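Why Do We Use Trays?

A tray is a flat base with a low wall all the way around it. People have used trays for a very long time, and the basic shape has hardly changed. It works well, so there is not much to fix.

What the wall does

Put a marble on a bare table and give it a push. It rolls until it drops off the side. Put the same marble in a tray and it rolls until it bumps into the wall. Beads, buttons, dry rice and small screws all behave this way.

The wall does not need to be high. If it is low, you can see everything inside and reach in from any side. A deep box holds more, but you have to dig around in it.

Look at the rim

Many plastic trays have a rolled rim, where the top of the wall curls over. A thin sheet of plastic bends easily. Curl its edge and it gets stiffer - you can test this with a sheet of paper. The curl is also kinder to your fingers than a sharp edge. The corners of a tray are often rounded too, and that makes them easier to wipe out.
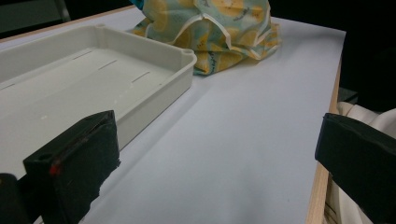 Try it: a sorting tray

You need a shallow tray, 15 buttons and 2 kinds of dried beans. Ask an adult before you take anything from the kitchen.

1. Set the tray on a table, away from the edge.
2. Tip in the buttons and a small handful of each bean.
3. Push them into 3 piles, one for each kind.
4. Mix them up and sort again on a bare table. Which way was faster?

Sorting everything in the tray should take roughly 4 minutes. When you are done, lift the tray with both hands and keep it level - if one side dips, your piles will slide together.

Written by Jarlath McGrath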